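Getting musty smell out of stored summer clothes?

Illgate Home Forum > Laundry & Closets

udbridge_mom
January 18, 2021
OK, need some help. I pulled two bins of summer stuff out of the basement because we're going to my sister's in Florida, and everything smells like an old tent. I washed it all in May before packing it away, so it went in clean. Ran one load hot already and it's a little better, but not good. Vinegar? Baking soda? Just give up and rebuy?

Marek Matoušek
Vinegar in the rinse, two cups, no softener. Then outside on the line, even in the cold. Worked on a whole trunk of my dad's shirts.

pennyloafer
Please don't pour two cups of vinegar in there every week, it's hard on the rubber seals. I ruined a Baláž washer that way (or the repair guy said I did, and he charged me plenty). Oxygen bleach and a long soak in the tub does the same job.

Marek Matoušek
Nobody said every week. Once is fine.

udbridge_mom
Ha, OK, no fighting! I'm leaning toward the soak – but does it fade brights? Most of what I care about is knit tops, and I got burned once with a cheap Celtari dress that came out two different pinks.

tubsoaker2000
Never faded anything on me, and I do coral, red, all of it. Cool water, six hours, then dry it flat so the knit doesn't stretch. Mine get spread out on the spare bed overnight with the window cracked.

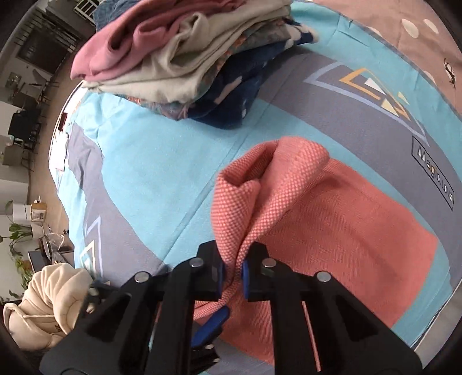 Concetta Greco
I'd skip the bed and use a rack, so air gets under the shirts too. And wash out those bins before anything goes back in them!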